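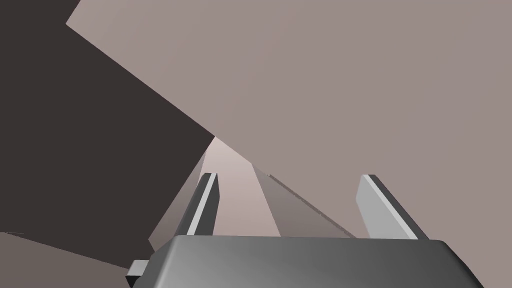
Computer-rendered gripper with two parallel fingers

Ernix is a single-player, turn-based role-playing video game designed by Vusumuzi Magagula and published by Shehu for personal computers. The player controls a salt carrier who travels between the towns of a drying inland sea, trading goods, settling disputes and taking on companions. It was the first title built on the Mestus engine, which was later used for the sequel, Roltside.

Gameplay

Play is divided between a regional map and local areas. On the regional map the player moves along marked roads or leaves them to cross the salt flats, where travel is faster but uses twice as much water. Time passes only when the party moves or rests. The main story must be finished within 140 in-game days, after which the sea is treated as dry and the final chapter begins whatever the state of the player's quests.

Local areas are drawn on a square grid and shown from a fixed overhead angle. Combat takes place in the same areas as exploration, with no separate battle screen. Each character receives a pool of action points at the start of a turn, and points left unspent are carried over at half value. Fights end automatically after 30 turns, with both sides withdrawing. Characters who fall in combat are not killed but take an injury that lowers one attribute until it is treated in a town.

There are no experience points. Skills improve through use up to a cap set by the character's trade, and the cap can be raised only by studying with a teacher. Most teachers ask for a service in place of money. A character can hold two trades, but the second is always capped one rank lower than the first.

Each town keeps a separate record of the player's debts and promises. A promise made in conversation is added to the record even when no quest is attached to it, and breaking one raises prices in every town on the same trade route. The game contains 89 recorded quests, of which the main story requires nine.

Plot

The player character arrives in the port of Vell after the last ferry has been laid up. The harbor council hires the party to find out why the northern springs have failed. Evidence gathered along the way points either to the canal builders upstream or to the council itself, depending on which towns the player visits first. Both accounts are partly supported by the documents found in the final area, and the game does not settle the matter. The last chapter consists of a hearing in which the player's recorded promises may be used as testimony.

Development

Magagula began work on the debt system as a paper prototype for four players. It was moved to the computer when the bookkeeping proved too slow at the table. The multiplayer element was dropped at that stage, though traces of it remain in the trading rules, which still assume that rival carriers act in a fixed order.

The script was written in a plain text format read directly by Mestus and contains 1118 conversation files. A planned voice track was recorded for the opening chapter only and left out of the release - the files remain in the game's data folder.

Zorica Ristić composed the music for strings and hand drums. Each town theme is built on the same bass line, so that one can fade into another as the party travels.

Release and later versions

Ernix was released in July. The first version contained a fault that reset the debt record when the game was saved during a conversation, and a patch followed in the same month. A later update added remappable controls, larger text and an optional setting that removes the day limit. Saved games from the first version cannot be loaded after this update.

Reception

Reviewers praised the town records and the hearing in the last chapter. Criticism was directed at the inventory screen, which sorts goods by weight only, and at the length of fights against large groups. Opinion on the day limit was divided - several reviews described it as the main source of tension, while others found that it discouraged side quests.

Sequel

Roltside is set upstream of the first game and takes place two generations later. It keeps the action point rules but replaces the regional map with a river network. Completed saves from Ernix can be imported, in which case the verdict of the hearing is mentioned by several characters in the opening town.

See also

Mestus (game engine)
List of turn-based role-playing games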